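Pre-purchase inspection checklist, hand-held gripper sets
Site: Fedlow, main room and adjoining room
Filled in by: Brijesh Rawat
Date: 4 Apr 2021

Purpose: to decide if we order more sets in this budget year or wait until September. Answers are OK, NOT OK or OPEN, with my comments after.

1. Shell without cracks or sharp edges: OK
Comment: I passed a cloth over all edges and it did not catch.

2. Grille slots free of dust: OK
Comment: Please add cleaning to the monthly work. It costs nothing, only time.

3. Jaw closes fully and opens again without sticking: OPEN
Comment: One set was slow on the second try. Riis must tell us if this is covered by the guarantee before we pay for others.

4. Cables secured, no loop where a hand or foot can catch: NOT OK
Comment: The cables hang too freely when two persons stand close together. I ask for cable clips, 5 per set. The offer from Brandden does not include them, so they must be a separate line in the budget.
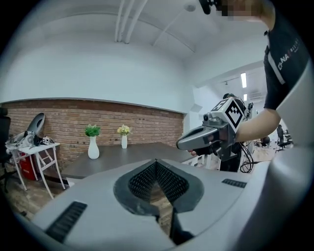 The same clips can be used for the chargers, therefore I propose to order one box of 300 and keep the rest in the store. Climex also sells them, but the delivery is slower.

5. Marker cubes firmly fixed, print not scratched: OK
Comment: Spare cubes should be bought together with the sets. If bought later, we pay the transport again.

6. Camera lens clean and without marks: OK

7. Weight acceptable for a full working period: OPEN
Comment: My wrist was tired after 62 minutes. Other persons should try also. A support strap is possible but I have no price yet.

8. Walking space kept free around tables: OK
Comment: With more sets we will have more people, and this point must be inspected again.

9. Emergency stop explained to all users: NOT OK
Comment: Two users did not know the procedure. Training must be done before the new equipment arrives.

Recommendation: order 2 sets now, with clips and spare cubes. The remaining sets to be discussed in September, when points 3 and 7 are closed.

Signed: B. Rawat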